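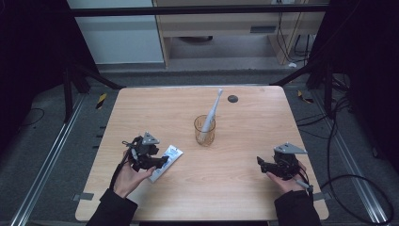

Fig. 2. One station, two grippers, bathroom set: toothbrush, cup, toothpaste.

Section 2: Working out what to buy

I wrote this section after pricing up the stations at Rokcombe, and again (with fewer mistakes) for the ones at Gruvavwood. Read it through before you ring anyone for a quote. It'll take you 10 minutes and it could save you a very awkward chat with whoever signs your orders!

1. Pick your tasks first. Write down the jobs you want recorded, in plain words: put the toothbrush in the cup, pick up the toothpaste, that sort of thing. I started with the hardware the first time round and ended up with a lovely bench that was too small for half of what we wanted to do on it.

2. Count operators, then grippers. Every operator needs a pair, one per hand. Then add one spare pair for every 5 stations. Thijs Aerts talked me into that figure and I grumbled about the cost right up until October, when we needed them.

Note: Lefts and rights are separate lines on the Molefe order form. Check both quantities before you send it off. I once got a box of lefts.

3. Choose a table. Go for a plain top in one colour, with plenty of bare space between the hands once your objects are out. If it's a second-hand office desk with a cable hole in it, that's fine, just keep the small stuff away from the hole.

4. Measure the floor. Allow for the table, the operator and whatever framing you're putting up, then leave enough room to walk behind. Put the outline down in tape and live with it for a day before you order any rail or extrusion. Moving tape is free.

Caution: Plan your cable runs now, while it's all still on paper. Keep loose cable off the walkway and budget for covers or ties at every station. Do not run cables where an operator stands.

5. Price the objects. People leave this line off and then get a surprise. I put down $300 per station for cups, tubes, brushes and so on, and buy everything in twos so a broken glass doesn't stop the afternoon. Real household things are cheap, so get a few shapes and colours of each while you're at the shops.

6. Add a line for curtains and lighting. Dark curtains down the sides did the job for us. Get the lighting quoted separately, as electricians and curtain people don't talk to each other.

7. Put aside $1,000 for the bits you forgot. Adapters, screws, more tape, a decent mat to stand on. Mine was gone by the second week.

Note: Cistden will hold a quote open if you ask for it in writing. Send your sheet to Apinya Rungrueang first and she'll check the part numbers against the current list.

When your sheet's filled in, carry on to Section 3, Delivery and unpacking.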